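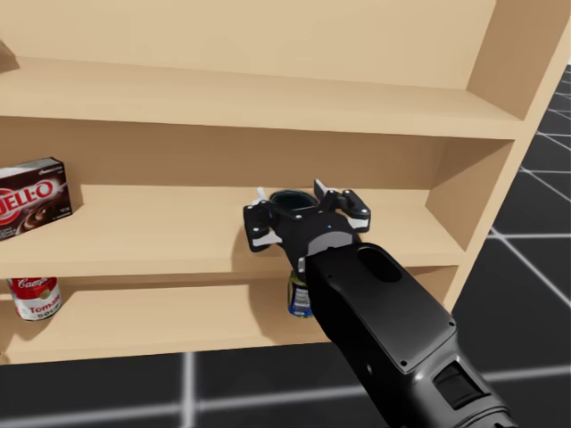
**Urico Lake Recreation Area Opens Booking for Summer Paddle Season**

Apr 21, 2023

HOMEL: Reservations are now open for the summer paddle season at Urico Lake, with kayak and paddleboard rentals, guided evening trips and a new beginner program for families. The rental dock on the north shore will operate daily through Labor Day.

Kerekes Outdoor, which runs the dock under an agreement with the town of Homel, has added 30 single kayaks and replaced its older paddleboards. Rentals can be booked by the hour or the half day. Life jackets in adult and child sizes are included in the rental price.

"We had more people asking for boats last summer than we had boats," said Edit Virág, operations manager at Kerekes Outdoor. "On hot afternoons the wait at the dock was long enough that some families went home. The extra kayaks should take care of most of that."

The beginner program, called First Paddle, is open to adults and to children age eight and up. Each session covers getting in and out of the boat, basic strokes, steering, and what to do after tipping over. Sessions are held in the roped-off cove next to the swimming beach, where the water is shallow. Children under 14 must be signed up with an adult. The program has 400 places for the season, and the fee is $30 per person.

Guided evening trips leave from the north dock and follow the shoreline to Ulo Point, where groups stop for a short break before heading back. The full route is 5 miles. Paddlers should have some experience or have completed First Paddle. Trips are called off when there is lightning or high wind, and anyone booked on a canceled trip may choose a refund or a new date.

Paddling on Urico Lake has been offered in some form since 2000, when the town opened the first public launch. Visitors with their own kayaks, canoes or boards may still use that launch at no charge. Parking at the launch lot is free before 9 a.m. and metered after that.

The town has also changed the boating rules for this season. Motorboats must stay at no-wake speed between the north dock and Ulo Point at all hours. Signs and buoys will mark the zone.

"People swim and paddle in that part of the lake from morning until dark," said Bianka Kozma, recreation director for the town of Homel. "Boaters can still pass through. They need to do it slowly."

The dock will close for the winter in November, with weekend rentals only after Labor Day if the weather allows.

Reservations can be made online or in person at the north dock office. Walk-up rentals will be available when boats are free. Groups of ten or more are asked to call ahead.

Media contact: Edit Virág, Kerekes Outdoor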